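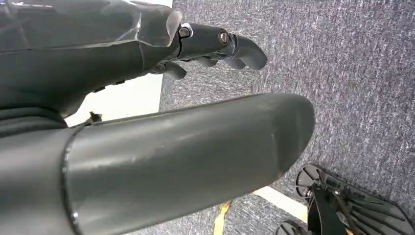 Hand Swap Puts Limden Test Cell Back on Full Shifts

11/01/2022

LIMDEN – The two-arm robot cell at the Illari workshop in Limden is back on its normal schedule after its right hand was taken off, rebuilt and put back on over four working days. The cell had been running on one arm since late August, when the hand began to miss its closing position.

Illari uses the cell to handle soft goods and small household parts for customers who want to know how an item will hold up to repeated picking. A usual job is 2,000 grasps on one part, with the grip force logged each time. With only one arm working, jobs that need one hand to hold and the other to pull had to wait.

The fault first showed up as a small error in the top finger. The controller expected the finger to close to the same angle on every cycle, and it was stopping short. Staff reset the zero point twice. The error came back both times, the second time after 582 cycles, and the hand was taken out of use.

When the cover came off, the workshop found wear in the finger's first joint. The pin had worked against its bushing and left enough play to throw off the reading. The drive cable for the same finger had also stretched. Neither part had failed outright, but the maintenance sheet for the hand calls for both to be changed together, and that is what was done.

The hand is covered by a faceted gray shell over the back, with the jointed black fingers left open. The shell has to come off before the cable can be reached. Illari said the longest part of the job was routing the new cable through the finger and setting its tension, which took most of the second day. The joint fasteners were tightened to the value on the sheet and marked with paint on the inside face, where a later check can find them.

Parts came from Vunden, which supplies the hands and keeps a small stock of pins, bushings and cables. The order for this repair came to $3,295, including a spare cable set that stays at the workshop. Illari had not kept spares of its own before this.

After the rebuild, the hand was mounted and run through a short series of checks:

Free movement of each finger with the drive off
Open and close at low speed, no load
A new zero point for every joint
100 closing cycles with the position error logged
A repeat of the last customer job that had been stopped

The position error stayed inside the limit for the full 100 cycles. The repeat job was finished the next morning.

The rest of the cell was looked over while it was down. The arm housings have light scuffs and scratches, and they were wiped down and left as they are. The seams between the housing sections were checked for gaps. The cell stands on carpet, and lint had collected at the wheels, so these were cleaned by hand. Vacuuming under the cell has been moved from once a month to once a week.

Two changes have been made to the way the cell is looked after. The closing position of every finger is now recorded at the start of each shift, before any part is loaded. The readings go into Kos, the logging program the workshop already uses for grip force, so a slow drift can be seen next to the job data. Until now the position was checked only when the controller reported an error.

The second change is to the service interval. The cover will come off for a look at the pins and cables every three months, half the time allowed before. The left hand was opened under the new rule last week. Its cables were within limits, and one bushing was replaced as a precaution.

Jobs held over from August are being run in the order they came in. Customers with two-handed tests in the queue have been sent new dates. The workshop is taking new bookings for single-arm work now and for two-arm work once the held jobs are done.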